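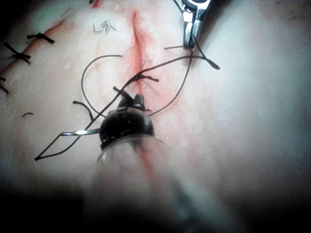

Suture thread and curved needle on a practice pad

Home Energy Board > Heating > Heat pump water heaters, real savings?

gridskeptic
Posted 3/13/24
Got a quote from Samska for a heat pump water heater, the Honus 2. Sales guy says it will save me $359 a year over my old electric tank. I asked how he got that and he sent me a brochure. Has anyone here checked a number like this against their own bills?

coldbasement
Mine went in last November. I put a plug-in meter on the old tank for a while first, so I have something to compare. I'm on track for $274 a year, two people in the house. Not bad, but not the brochure either.

gridskeptic
What did you pay?

coldbasement
2,000 installed, after the rebate.

tanklessTed
So over seven years to get your money back, and that's if nothing breaks. The fan and compressor are more parts than a plain tank ever had. I'd keep the old one until it leaks.

coldbasement
I needed a new tank anyway, so you have to take the price of a plain one off that. Payback is a lot shorter then.

tanklessTed
Fair, if yours was dying. His isn't, as far as he's said.

mudroom_88
Where does it sit? These things pull heat out of the room. Mine is in a closet off the kitchen and in winter my furnace is just paying for my hot water. Lefèvre had the same kind of brochure and there was no mention of that anywhere in it.

coldbasement
Unheated basement here. It gets a bit chilly down there and I don't care.

gridskeptic
Utility room, heated, door usually shut. Tank is nine years old and not leaking. Unelora also quoted me but they want to add a duct - more money, and the same savings figure, which smells funny to me. I'm going to ask both of them what room temperature they assumed and how many gallons a day.

mudroom_88
Get it in writing.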